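Norow: Showing It How
Gallery, posted 7/16/23

Norow is our long-running attempt to get a robot arm to do small household jobs by having people do them first. You pick the thing up, you put the thing down, the recording goes to Retberg to be trained on, and some weeks later the arm does an impression of you. It is usually a decent impression. It has picked up my habit of hesitating over the edge of a container as if something might be living in there.

We have two ways of recording. The first is the hand-held gripper, which you squeeze like a salad server while a wide camera near the fingers takes in everything the fingers are pointed at, plus a good deal that they aren't. The second is the glove, which reads your fingers and leaves them more or less free, at the cost of wearing a small kitchen appliance on your hand. People have strong preferences. Glove people think gripper people are cheating, and gripper people get home on time.

The pages from Cavwood are here in no particular order. Click for the larger size if your browser is in the mood.

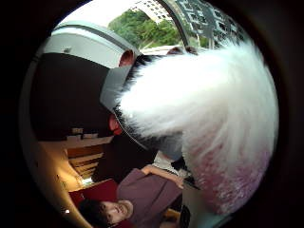 View from the gripper. White fluff, treetops, one very good smile.

You lose all sense of "up" after enough of these. The camera goes wherever the wrist goes, so a clip can start level, roll over on its side and stay there through lunch. The model doesn't mind. Reviewers do, and one of them has asked for a bigger chair that tilts.

Soft things remain our weak spot. A cup has the manners to be the same shape twice. Fur, scarves, towels and anything with a nap will change shape if you so much as think about them, and the arm's answer to that so far has been to close on empty air and carry the air carefully across the table. It places it well, I'll give it that. Eder, our practice task for soft objects, was supposed to be finished by now and has been moved to September.

A few notes on gripper sessions for those who keep writing in:

Start with the fingers open. If you start with them closed, the arm learns that the job begins with a fist.

Keep talking if you like. There is no sound in the training set, and several people have told it their life story.

Forty clean tries beat 800 sloppy ones. We know this because we did the 800 first.

Then there is the glove. Calibration means making a series of hand shapes on request, flat, fist, pinch, point, and holding each one while the software thinks it over. If a reading drifts you start again from flat. I have been through it 9 times in one sitting and by the end I was prepared to sign anything.

The tag goes on top so that the cameras can tell where the hand is. That works as long as the tag stays in view, and the natural thing to do with a hand, when reaching into something, is to turn it over. So you learn to reach like a waiter with a tray. It feels silly for a morning, and then you catch yourself doing it at the fridge.
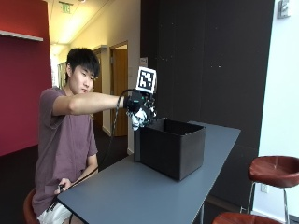
Boxes are where most of us slow down. Going in over the rim takes more care than it should, with the extra bulk on the back of the hand and the cable wanting to come along, and the slow bit goes straight into the data. We used to trim those pauses. The arm then came in at full speed and hit the rim, so the pauses are back, and I have stopped apologizing for mine.

The other lesson is to look at what you're doing. Experienced people can do the reach while chatting over a shoulder, and their recordings are the worst we have. Give me a nervous beginner who stares at the thumb the whole time.

Scoring is simple. A try is good if the task gets done, the tracking holds and the person didn't scratch their nose halfway through. The nose rule came in after Retberg sent back a batch with a polite question about a recurring upward motion between the grasp and the release. We had been about to call it a regrasp strategy.

More from Cavwood once Eder is behind us. If you'd like a turn with the glove, bring short sleeves and some patience, and take your watch off before you come in.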